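Subject: Re: [teleop-users] Gralell import in 0.9, and is hand guiding dead?
List: teleop-users
Posted in April, 11:40 pm

On the Tulberg side, somebody wrote:

> We're moving all our collection over to remote control in the
> simulator. With the Gralell importer you can plug in a leader arm
> or a 3D mouse, sit down with a coffee and record 600 demos before
> the week is out. No hardware to break, no safety sign-off, resets
> are one keypress. I don't see why anyone would still stand next to
> an arm and push it around by the wrist. Hand guiding had its day.
>
> Happy to be told otherwise, but please bring numbers.

I'll bring what I have, and then some grumbling.

First the importer, because that was the thread before it got hijacked. It works. The joint order bug from the last release is gone and the gripper width now comes through in the right units. If you have old recordings with the width stored as a fraction, the importer does not warn you, it just reads them as nearly closed the whole way through. Check your first file by eye before you convert the rest. I lost an evening to that one.

Now the 600 demos. I have no doubt you can record 600 in a week. My question is what's in them. We did a tabletop set on the Cartwright rig last winter, remote control only, all in sim, and when I finally sat down and watched the recordings back to back I started throwing them out. Long pauses in the air where the operator was looking for a camera angle that showed the fingers. Three stabs at the same grasp, then a fourth that went in sideways. Operators who got bored and started shoving things to the edge of the table because it was quicker than picking them up. They all carried the success flag, because the success check only looks at where the object ends up.

And the trained policy did the same things, pauses included. It would stop above the table and hang there like it was waiting for someone to answer the phone. We spent a good while blaming the network before anyone thought to look at the demos.

Compare that with hand guiding. We kept 90 demos from the real arm, same sort of task, pushed around by the wrist the old-fashioned way. It is tiring and you can't do it for long. Your own arm gets into the camera view and you have to replay the motion afterward to get clean video, and sometimes the replay misses because you were leaning on the thing without knowing it. All true, and I won't pretend otherwise. But the motions are short and they look like motions. You feel the contact. When the fingers touch the side of a bowl you know it in your hand, and you back off before you've dragged it anywhere. With a 3D mouse you find out when the bowl moves.

I'm not saying the 90 beat the 600 on every task. We didn't run a fair comparison and I'd be suspicious of anybody at our size who claimed they did. The Mistport people posted something a while back that went the other way, but their task was all big free-space moves, and I'd expect remote control to be fine there. Put ten things of different heights on a table and ask for one of them and I think the story changes. Flat things are the worst. Sticks, cutlery, anything thin. I've watched good operators make 3 tries at a thin stick and then quietly pick a different object.

A few specific gripes about teleop in sim, since the original post made it sound free:

Depth. You are judging height off a flat screen. A second view helps, but then people's eyes go back and forth and the arm stops each time. If you must do this, put your views on one monitor, side by side, and keep them in the same place for every session.

Lag. It doesn't take much. Past a certain point operators switch to move-and-wait, and once they have the habit they keep it even when the lag goes away.

Contact. Sim contact is forgiving in some ways and absurd in others. Objects stick to fingers, or to each other, or creep across the table. The operator learns tricks that suit the physics engine. Those tricks go straight into your data.

Resets. One keypress, yes. Which means people reset the moment an attempt gets awkward, so you end up with no examples of getting out of trouble. On the real arm it's a nuisance to reset, so people recover, and those recoveries were the most useful thing we had.

Labels. Please store who drove each demo, even if it's only a letter. When we sorted ours by operator, one person's 33 demos were smoother than everyone else's put together, and we could only find that out because someone had happened to put an initial in the file name.

What would change my mind? Show me the raw recordings, unfiltered, including the ones you threw out, and tell me how many you threw out. A success rate on the policy with objects moved around properly, with more than a nudge of an inch or two. And somebody other than the person who collected the data doing the scoring. I keep asking for this on the list and I keep getting sped-up video.

For what it's worth I'm still using remote control in sim myself, for layouts I can't be bothered to build. I just don't believe the "hand guiding had its day" part, and I don't think a pile of demos is the same as a good set. The table I'm using now has a bowl, a tray, a utensil and a thin stick to get past, with the arm on its own stand at one end. I picked it to be annoying. The small purple one is what most of my operators ask to skip. 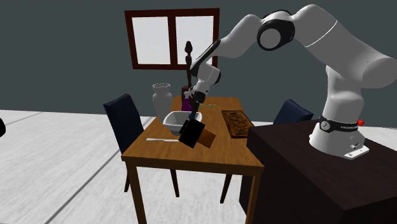
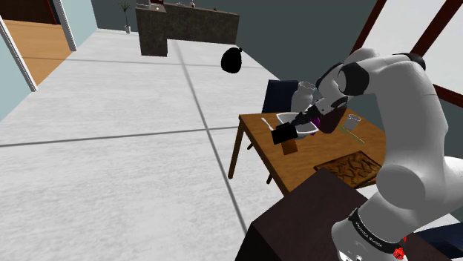
Same table in both, with the gripper over the black block in the first and down at the purple object in the second.

On Gralell, if whoever maintains it is reading: a warning on the width units please, and an operator field in the header.

--

Reply, posted 7:15 am

Fair points on the pauses, but I think you're blaming the controller for bad instructions. We had the same hanging-in-the-air problem until we told people to stop the recording and start over if they needed to look around. Trimming the still parts afterward helped too, though you have to be careful near the grasp or you cut out the bit where the fingers close.

Agree on resets. We now make people try to recover at least once before they're allowed the key. They hate it.

Where I'd push back is the feel argument. Our hand-guided demos were smooth for the first part of a session and sloppy after that, because arms get tired and nobody wants to admit it. Did you look at yours in the order they were recorded? If the late ones hold up I'd like to know how you ran the sessions.

Also +1 for the operator field. We've been keeping ours in a spreadsheet and it's already out of step with the files.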